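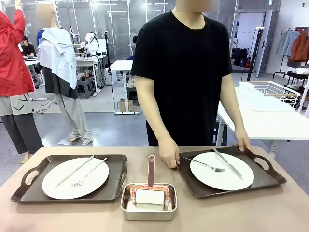

My grandmother ate supper at five-thirty every evening of her adult life, and for most of those years she ate it at a table with at least five other people, so when she moved into her own little apartment last spring I worried more about supper than I did about the stairs or the bathtub or any of the things my brother had on his list. She can cook perfectly well, mind you. She just won't do it for one. She'll stand at the counter with a heel of bread and some cheese and tell you on the phone that she's had a lovely meal. So I started thinking about what makes a meal feel like a meal, and I kept coming back to the small stuff, like a dark brown tray with a handle at each end and a round white plate on it with a knife and fork. Put a boiled egg on that and you've had supper. Eat the same egg over the sink and you've had an egg.

I tried this out on myself first, being a person who eats lunch at her keyboard more often than I'd like to admit. For the month of April I made myself sit down for every single meal, even the sad ones. Leftover rice got a bowl. Crackers got a plate. By the second week I noticed I was cooking a bit more, mostly out of embarrassment, I think — it feels silly to lay out a fork and then eat pretzels.

Then I called Grandma and told her I was doing it, and asked if she'd do it with me. She said that sounded like a lot of washing up. But she called me back the next evening at five-thirty on the dot and said, "Well, I'm sitting down, are you?" and I was not, I was in the parking lot at the grocery store, but I said yes and ate a banana in the car with as much dignity as I could.

We've kept it up since. We don't talk the whole time. Sometimes she puts the phone down next to her glass and I can hear the radio and her chair creaking, and that's plenty. She has started making her groundnut soup again, a small pot that lasts her three days, and last week she had Ohemaa Yakubu from down the hall over to share it. Ohemaa brought plantains and stayed until almost 8, and I got a very short phone call that night, which I have decided not to be hurt about!

A few of you wrote in after my last post asking for the soup recipe. I've been trying to get it out of her for years and the trouble is she measures with a cup that has no handle and no markings, and she says "enough" where the rest of us would say a number. Next time I visit I'm going to bring my own measuring cups and stand right beside her and catch everything on its way into the pot. She's already warned me that the ginger is private.

Until then I'd start with a good natural peanut butter, the kind you have to stir, and more onion than you think.

Posted 04/02/2021 was the date on my first note about all this, by the way, scribbled on the back of a pharmacy receipt. It says "buy Grandma a tray." I still haven't, and her birthday's coming up.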